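Chapter 2
What Productivity Figures Leave Out

In October, the furniture maker Drulness told its investors that output per worker had risen 14 percent in a single year. Newspapers repeated the number. Few asked what had been divided by what.

Output per worker is a fraction, and a fraction can grow from either end. Suppose a firm sends its packing work to an outside company such as Jeretti. The packers still pack, but they are no longer counted as the firm's workers.

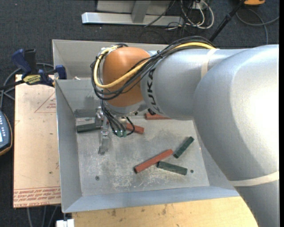 Hours are no safer. Paid hours and worked hours are different things, and firms tend to report whichever looks better. Before trusting any claim in this chapter, including ours, find the bottom half of the fraction.

Key terms: labor input, outsourcing, value added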